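September 22, 2022
Niilo Riihimäki

Chapter 8
Good Practice for Hand-Held Grippers

A hand-held gripper lets a person record a grasping task without a robot arm. The records are only useful if every operator works to the same rules. This chapter sets out the rules used at the Culden laboratory, where two grippers are normally held at once, one in each hand.

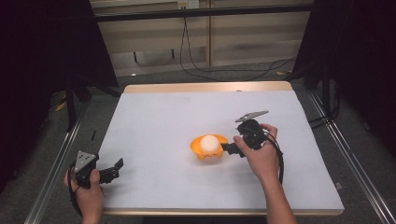
Figure 8.2 Right gripper at the rim of the orange holder, with the white ball seated in it.

The work surface should carry only the objects named in the task sheet. Cables must not cross the space between the jaws and the object. A gripper that is not in use for a given step is held clear of the object, with its jaw open.

Section 8.1 defines the terms. Section 8.2 deals with approach and contact, and Section 8.3 with the rejection of faulty records. Readers should have completed the safety exercises in Chapter 2.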